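2 min read

Fri 15 October

Parts

Back at the bench for the Fonmont kits. Yellow bins down both sides, steel tray in the middle, same as in September. The red boards went lower left, with the small metal parts and their black leads in the bin behind them. Svitlana wanted the boards nearer the front and she was right – I reach for them most.
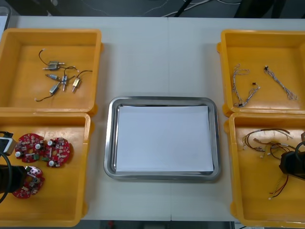
Harnesses

Spent the first 15 minutes on these. The blue and white ones are twisted and loop back on themselves, and the loops catch on each other. I leave them lying loose and take hold near the connectors. 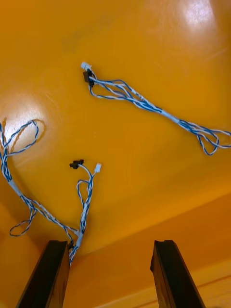

Why not coil them before they go in? The ties cost more time than the tangles do, and Lucian only has to cut them off again.

Kitting

Each kit gets a round red board, a harness and one of the small metal parts, laid on white paper in the steel tray. I keep the harness to the right, clear of the board.

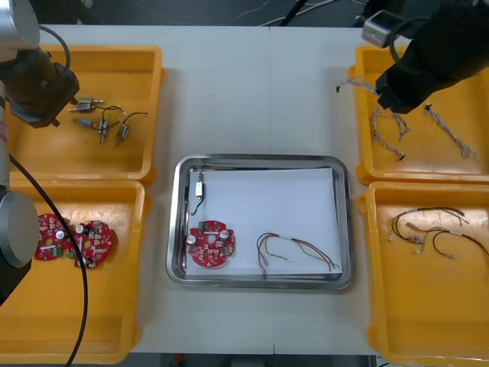

Monday

Ask Raptis about the late boards. Bring more paper for the tray. Lucian wants up to 60 kits by the end of the week – I told him I'd see.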